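Bulliver gripper comparison, simulated set
README

Maintained by Uriel Rivadeneira. Scene and controller code by Gaétan McKinnon. Last changed in September.

What this is

Simulated episodes of one robot arm working in and over a small open tray, recorded to compare two grippers under the same controller. The grippers are called Illum and Ineo in the files. Both are our own models, built from drawings, and neither has been checked against hardware yet.

There are 3000 episodes in total. 2533 ended normally and are marked ok. The rest ended on a timeout or a joint limit and are kept in the set, with the reason in the status field. Please don't drop them before computing success rates. We did that once and Ineo came out looking much better than it is.

Layout

episodes/ one folder per episode, numbered from zero
scenes/ scene files and textures
configs/ controller settings, one file per gripper
splits/ train, val and test lists
tools/ replay and conversion scripts

Each episode folder holds joint positions, joint targets, the gripper opening, the tool pose and the rendered views. Positions are in meters and angles in radians. The tool pose is given in the base frame of the arm. The gripper opening is scaled so that 0 is closed and 1 is fully open, and it means a different width for each gripper. Use the config file to convert it.

Task

The arm starts from a rest pose, moves over the tray, lowers the fingers inside the walls, closes, and comes back up. In part of the episodes there is a block to pick up. In the others there is no target, and the run only tests whether the fingers can reach a given point without touching a wall. The field has_target tells you which kind you have. Reach episodes count as a success if the fingertip stops within tolerance and no wall contact was logged.

Tray yaw is changed between episodes. The tray keeps its size.

Controllers

Everything in the main splits was run with Majali, our joint-space controller. Gains are the same for both grippers except at the wrist, where Illum needed more damping. A further 258 episodes were run with the older Cartesian controller and are listed in splits/cartesian.txt. They are not part of the 3000. They are useful for looking at wall contacts and not much else - the old controller tends to cut corners on the way down.

Rendering

Lighting is fixed within an episode and drawn at random between episodes. Shadows are on. They can fall across the tray floor and make edges hard to find, so if you train on color only, expect the worst errors near the corners. Depth is not affected.

Room objects away from the work surface are there as background. They have no collision shapes.
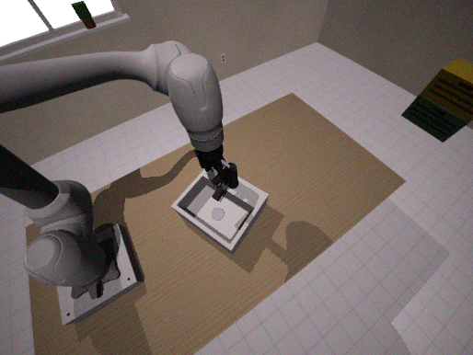
Figure 1. Fingers lowered into the tray during a run, with the tray turned diagonally.

Known problems

- In 9 episodes the gripper opening is stuck at its first value. The IDs are in splits/bad_opening.txt. The joint data in those is fine.
- Contact flags lag the pose by one step. The replay script corrects this, the raw files do not.
- The wrist often hides the far side of the tray. We left those views in. Gaétan has a second camera position working but it is not in this release.
- Illum and Ineo have different finger lengths, so the same tool pose puts the tips at different heights. Compare tip positions when you compare reach.

Replaying an episode

Run tools/replay.py with the episode number and the gripper name. If the name does not match the one stored in the episode, the script stops with an error. Add --slow for half speed. Replay uses the saved targets, so small differences from the recorded joint positions are normal.

Changes

v3: added the reach-only episodes, renamed grip_w to opening
v2: fixed tray yaw sign, new test split
v1: first internal copy

Results from v1 should not be compared with later ones. Send corrections to Uriel with the episode number and the version you are using.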